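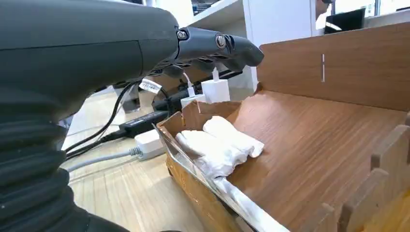 Kabelsalat am Schreibtisch entwirren: so geht's an einem Nachmittag

Es gibt wenige Arbeiten, bei denen man für so wenig Geld so viel Zufriedenheit bekommt! Ich habe das inzwischen an mehreren Schreibtischen gemacht und freue mich jedes Mal wieder auf den Moment, in dem man mit dem Staubsauger einfach durchfahren kann, ohne irgendwo hängen zu bleiben.

Was ihr braucht

Klettband von der Rolle (ich nehme das von Carnon, 50 Stück vorgeschnitten, das reicht für zwei Tische)
Kleine Etiketten zum Umwickeln und einen wasserfesten Stift
Eine Kabelwanne oder einen Kabelkorb zum Anschrauben, meiner ist der Wultov in Weiß
Ein feuchtes Tuch, eine Taschenlampe und einen Karton für alles, was übrig bleibt

Schritt 1: Erst beschriften, dann ziehen

Speichert offene Dateien, fahrt die Rechner herunter und schaltet die Steckdosenleisten aus. Dann bekommt jedes Kabel ein Etikett, und zwar an beiden Enden. Bei schwarzen Netzteilen ist das Gold wert, die sehen sich alle zum Verwechseln ähnlich. Schreibt das Gerät drauf und die Spannung gleich dazu, die steht klein auf dem Typenschild.

Schritt 2: Alles raus und sortieren

Jetzt wird es kurz schlimmer, das gehört dazu. Legt die Kabel nach Sorte aus: Strom, Netzwerk, Ladekabel. Ladegeräte, die zu keinem Gerät mehr gehören, wandern in den Karton. Geknickte oder brüchige Kabel kommen gar nicht erst zurück an den Tisch, die gehören auf den Wertstoffhof.

Schritt 3: Den Platz für die Leiste finden

Eine Steckdosenleiste auf der Tischplatte ist bequem, zieht aber jedes Netzteil mit nach oben. Besser liegt sie in der Wanne unter der hinteren Tischkante. Messt vorher nach, ob die dicken Steckernetzteile nebeneinander hineinpassen! Und bitte nie eine Leiste in die andere stecken. Wenn die Plätze nicht reichen, kauft lieber eine längere.
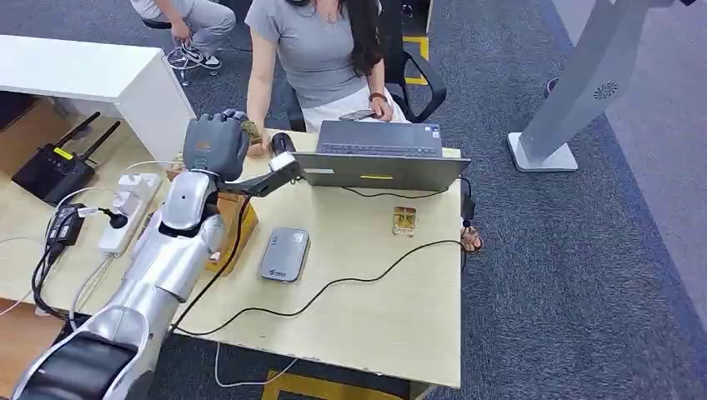

Vor dem Aufräumen: Leiste und Ladegeräte liegen noch auf der Tischplatte, die weißen Kabel hängen vorne herunter.

Schritt 4: Längen anpassen

Führt jedes Kabel locker zum Gerät und bündelt den Rest in einer weiten Schlaufe. Nicht straff wickeln, vor allem nicht direkt am Stecker. Das Laptopkabel darf Spiel haben, damit man den Rechner auch mal drehen kann. Der Router bleibt frei stehen, mit Luft drumherum und den Antennen nach oben.

Schritt 5: Bündeln und einschalten

Alle 20 bis 30 Zentimeter ein Stück Klettband, Strom und Netzwerk getrennt. Danach ein Gerät nach dem anderen wieder anstecken und prüfen, ob es läuft. Kenza El Idrissi hat mir den Tipp gegeben, zum Schluss ein Foto von der fertigen Wanne zu machen und es auf dem Handy zu lassen. Großartig, wenn man Monate später wissen will, welcher Stecker wo sitzt!

Für einen normalen Arbeitsplatz solltet ihr ungefähr 2 Stunden einplanen, beim ersten Mal gern etwas mehr.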